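Grakix Players pick a farce for the fall, and tickets are already moving
2010-08-10

Well, it's official, and I couldn't be happier about it. The Grakix Players announced their fall show last night at the old Juritz Street hall, and after two years of big serious dramas they're doing a farce. A proper one, with seven doors, a lost suitcase, a visiting bishop and a second act that (going by the read-through I sat in on) barely stops for breath.

The play is called The Clivberg Weekend, and it's a new script written by members of the company over the winter. If you came to the spring one-acts you saw fifteen minutes of it already, back when it was just a sketch about two couples who book the same lakeside cabin. That bit is still in there, more or less, but now the cabin has turned into a run-down hotel, the two couples have become three, and the hotel inspector who used to be a voice on the phone walks in through the kitchen at the worst possible moment. I laughed out loud at the read-through and I'd already seen the pages.

I've been writing up shows at the hall for this site for a good while now, and the question I get most in the grocery store is "when are they going to do something funny again?" So there you go! This one's for all of you who asked.

Auditions went quickly this time. The company put the call out at the start of the summer and had so many people turn up that they ran an extra evening. The cast is eleven, which is big for that stage, and I did wonder how they'd all fit. The director's answer was that they mostly won't be on at the same time until the final scene, and when they are, the squeeze is part of the joke. Fair enough. Four of the eleven have never been in a show with the Players before, and one of them has landed the bishop, the part everybody wanted.

The set is the thing I'm most curious about. The hall has a shallow stage and hardly any wing space on the left, so anybody going off that side has to stand very still behind a flat until it's time to come back. Seven working doors on a stage like that is asking a lot. The plan is to angle the back wall and put a short staircase in the right corner, with one door at the top of it and a linen closet underneath. The closet counts as a door. I asked. The doors themselves are coming from a house that was being gutted out on the Clivberg road, so they're real solid doors with real knobs, and they make a wonderful slam. I got to try one.

Rehearsals started last week and they're running three evenings a week, with Saturday-style long sessions coming in once everybody has the script out of their hands. Act one is on its feet already. Act two is where the trouble is, with so many entrances that the stage manager has drawn the whole thing out on a roll of shelf paper with a different color for each character. It runs the length of the green room wall and I could have stood there reading it all evening.
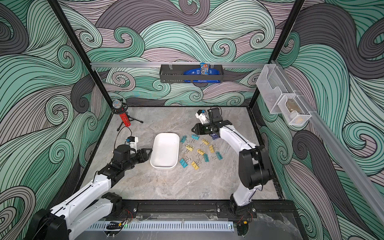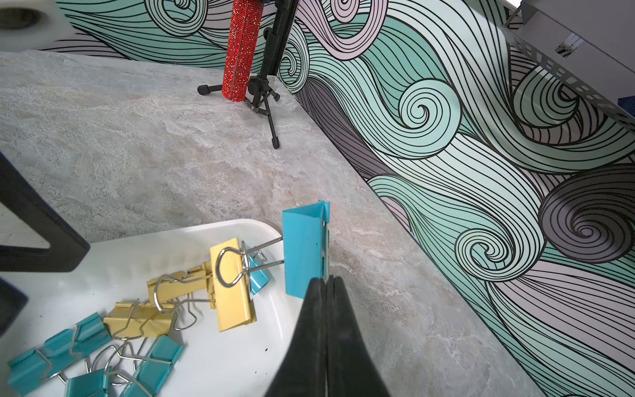
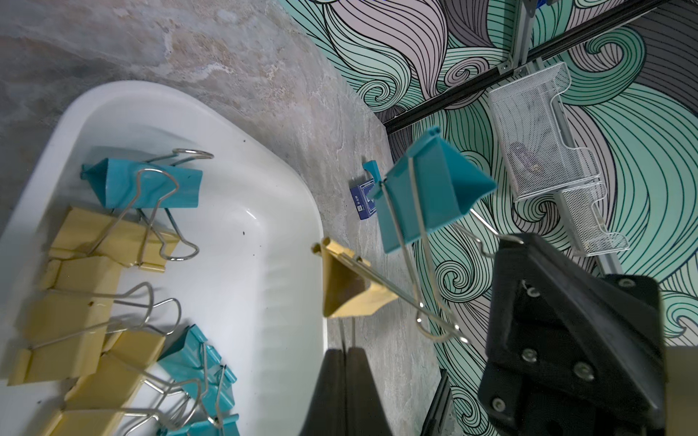

Binder clips in the tray, teal and gold.

Now, tickets. The hall seats 300 when the side balcony is open, and it will be open for this one, now that the new railing is in. There are six performances, four evenings and two matinees, across the last two weekends of the run-up to Halloween. The company put 600 tickets aside for members and season holders and the rest go to the general public, starting at the end of August. Last year's holiday show sold out before I'd even gotten around to writing about it and I heard plenty from people who missed it, so please don't wait on me.

Prices are the same as last year. Kids under twelve get in for half at the matinees but not in the evenings. I'd call the show fine for older kids, by the way. There's some running around in bathrobes and one very mild swear word, and the bishop loses his trousers, but it's all pretty innocent stuff. Little ones might get restless in the first half hour while the plot gets set up, and it does run two hours and a bit with the intermission.

You can buy at the hall box office in the late afternoon, or at Kalogeropoulos Bakery on the square, where they've been selling our theater tickets over the counter for as long as I can remember. Cash or check at the bakery, please. They don't take cards for tickets, only for bread, and I have been on the wrong end of that one with a line behind me.

A word on the money side, which came up at the announcement. The Players need to raise 2000 dollars before opening to pay for the rest of the lighting work. If you were at the spring show you'll remember the left side of the stage going dim in the middle of a love scene. The actors carried on beautifully, but it wasn't planned! The old dimmers are coming out this month and the new ones go in after that, and part of the cost is already covered from the summer bake sale and the car wash. For the rest they're holding a costume sale in the hall lobby, with everything priced to go. I had a peek in the racks and there are some gorgeous things from the musical a few years back, including a sequined tailcoat I am trying very hard not to buy. There are also more bonnets than any town could ever need. Hats, gloves and odd shoes will be in boxes by the door, and you can fill a bag.

They're after a few props too, if you're clearing out. The list on the lobby door asks for an old front desk bell (the kind you hit), a rotary phone in any color, matching table lamps that can take some rough handling, and suitcases. Lots of suitcases. The plot turns on three identical brown ones getting mixed up, and so far they have found two that match and one that sort of does from the back row. If you've got a brown hard-sided case with brass corners sitting in the attic, there's a pair of tickets in it for you.

For anybody who'd like to help out without getting on stage, the backstage crew is short on people for quick changes. There are some tricky ones, including a full change from bellhop to nurse in less time than it takes me to find my glasses. No experience needed, you'd be shown everything, and black clothes and quiet shoes are all you have to bring. Front of house could use a couple more ushers for the matinees as well, and ushers see the show free.

I also asked about the music between scenes, as last year's got so many nice comments. It'll be live again, piano and clarinet, tucked down in front of the stage on the right. The tunes are mostly cheery old dance band numbers, and there's a running gag with the clarinet and the linen closet that I've been told not to spoil, so I won't.

And what comes after? I pushed a little on that and got a half answer. The winter slot will go to the youth group, who are doing a set of short ghost stories, and the spring show is down to two choices, one of them a musical. The company is asking for opinions, and there's a box for slips of paper on the bar in the lobby. More than 100 slips had gone in by the time I left last night, and I can tell you one of them says "musical, please" in my handwriting.

I'll be back at the hall toward the end of the month to watch a run of act two, doors and all, and I'll post something here afterward. If you went for a part, or you've got a story about a show at Juritz Street from way back, drop me a note through the contact page. I'd love to put a few of those together before opening night. Box office opens at four, and the side entrance is the one to use while they're fixing the front steps.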